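Clear coat crazing on repainted diecast, is it the primer or the wait?

Tully Bench Forum > Paint and Finishing > Solvents and Clears

blandine_p
Posted Friday, 7:42 pm

I have been stripping and repainting small diecast cars for a few years and have a recurring fault I'd like to narrow down. Process is as follows.

Strip in Postgate gel, rinse, scrub with a nylon brush, wash with dish soap. One mist coat and one wet coat of Finine grey primer. Colour is Prisa lacquer from the can, three coats, 15 minutes between them. Then Prisa gloss clear, also lacquer, after 24 hours.

Roughly half the bodies come out fine. The others develop fine lines in the clear, mostly on the roof and along the guards, anywhere from the same evening to a week later. Same cans, same garage. It looks like the glaze on an old dinner plate.

Is 24 hours too short, or is the primer the problem?

Blandine Pruvost

senan_ob
Posted Friday, 8:15 pm

Too short. Lacquer colour feels dry in 20 minutes but the solvent keeps coming out for days, longer if the coats are heavy. You put a clear over it, the clear skins, and the colour underneath goes on shrinking. The top layer can't follow it, so it cracks.

Leave the colour a week and try again with nothing else changed.

bdagdag
Posted Friday, 8:31 pm

I don't agree with the week. With lacquer over lacquer you are better off inside the recoat window, clear on the same day, within the hour if you can. The layers bite into each other and dry as one film. Waiting a day is the worst of both: too late to melt in properly, too early to be stable.

I do all mine same day and have not had crazing since I changed over.

Benjie

senan_ob
Posted Friday, 8:50 pm

Same day works if the coats are thin. She said three coats from the can over a wet coat of primer. On a body that small it is a lot of paint, and putting clear over it within the hour traps everything.

blandine_p
Posted Friday, 9:04 pm

The coats are not thin, I will admit that. I go for full coverage on the second pass because yellow over grey primer looks green until it builds up.

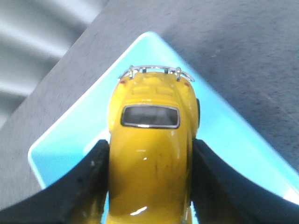

I have two more bodies stripped and waiting, so I can run them differently and compare. What I can't explain is why the same routine gives a good result half the time. If the wait were the whole answer I would expect them all to fail.

yeeman
Posted Friday, 9:22 pm

What temperature is the garage, and does it change? You wrote "same garage" but did not say what month the good ones were done. If the good ones were summer and the bad ones December, there is your variable. Cold metal is the usual culprit. Diecast holds its temperature a long time and people warm the can but leave the body sitting on the bench.

Also, yellow wants a white primer. Grey is costing you at least one coat. Yellow pigments cover poorly and there is no cure for it except a lighter base.

blandine_p
Posted Friday, 9:40 pm

I'm near Sudbury and the garage has a heater I run only while I'm in it. So yes, it changes. It was 23 degrees in there when I sprayed the last one and it would have been well under that by midnight.

I did not keep notes on which month the good ones were done. I should have.

yeeman
Posted Friday, 9:47 pm

Then bring them inside after they flash off. Spray in the garage, give it half an hour with the door open a crack, then put the body in a covered box in the house. Shoebox is fine. A drop like that on fresh lacquer is enough to do it without any help from the primer or the clear.

sorcha_og
Posted Saturday, 6:55 am

Coming at this from the stripping end. How are you rinsing the Postgate? The gel leaves a waxy residue in recesses and panel lines, and cold water does not move it. Dish soap gets most of it. I follow up with a wipe of lacquer thinner and then isopropyl, and I don't touch the casting with bare fingers afterwards.

If residue were the cause you'd see the fault start at the panel lines and door shuts. Where do yours start?

Sorcha Ó Gríofa

blandine_p
Posted Saturday, 8:10 am

In the open areas. Middle of the roof first, then the tops of the guards. The panel lines are clean.

sorcha_og
Posted Saturday, 8:18 am

Then it isn't residue. The high spots get the most paint because that is where everyone points the can. I'd go with film thickness, and temperature second.

Do the thinner wipe anyway. Take it outside, and keep it well away from the heater.

bdagdag
Posted Saturday, 9:36 am

Agree on thickness. I still say the 24 hour gap makes it worse. The Finine can says topcoat within 2 hours or after a full cure, and I treat every lacquer product that way.

Try this for the test bodies:

Body A: white primer, three light colour coats, clear within the hour.
Body B: white primer, same three light coats, seven days indoors, then clear.

Same cans, both kept in the house overnight. If A crazes and B doesn't, Senan can have the thread.

senan_ob
Posted Saturday, 10:02 am

Reasonable test, although two bodies doesn't prove much. Use bottle caps or plastic spoons as extra pieces alongside. Metal caps are closer to the real thing, and if you sand them first the primer will hold.

One more point. Do not sand between primer and colour with anything coarser than 600. I have seen people use 300 on castings to take down a mould line and then go straight to colour. The scratches swell when the lacquer hits them and you get lines that look like crazing but follow the sanding direction. Check yours under a lens. Random network is crazing. Parallel lines are scratches.

blandine_p
Posted Saturday, 10:25 am

Random network, no direction to it. I use 800 wet on the primer.

I'll run A and B with caps alongside. White primer is on order. For the ones already crazed, is there any saving them, or is it back into the gel?

yeeman
Posted Saturday, 10:41 am

If the lines are only in the clear, you can sometimes flat it back with 2000 wet and put a light coat over. Test it on the worst one. If the lines go down into the colour, strip it. Adding clear on top fills them for a week and then they come back.

bdagdag
Posted Saturday, 10:58 am

Strip it. You'll spend longer sanding around the trim than you would starting over.

sorcha_og
Posted Saturday, 11:20 am

If you do strip, pull any plated parts first. The gel takes chrome off plastic in a couple of minutes and there is no getting it back, only foil or one of the chrome pens, and the pens can't be clear coated without going grey.

blandine_p
Posted Saturday, 11:34 am

Noted, thanks. I'll take the worst one apart this afternoon and post the results for the caps when the week is up.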